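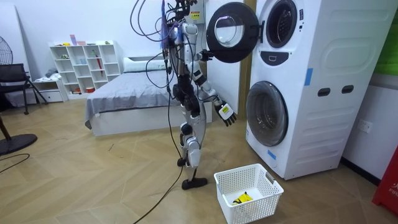 Small habits for a stacked washer

I put off learning to live with a stacked pair for ages, and now I'd never go back (well, maybe if I were six inches taller). The basket goes on the floor right in front, close enough that a dropped sock lands in it. The upper door gets wiped every time I open it, rim first and then the glass, with an old T-shirt and a splash of plain white vinegar in warm water. No fancy spray! I bought a bottle of Kuddale once and it left streaks I could see from the hall.

For the glass, go inside and out, and run a finger under the curve where lint likes to hide. Then leave the door open a while so the air can get in. 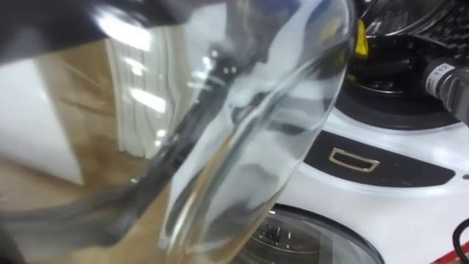
Hằng Lại wrote in to say she skips the vinegar and uses one drop of dish soap, then buffs with a coffee filter. I tried it in October and I'm still buffing that way, though I kept my vinegar.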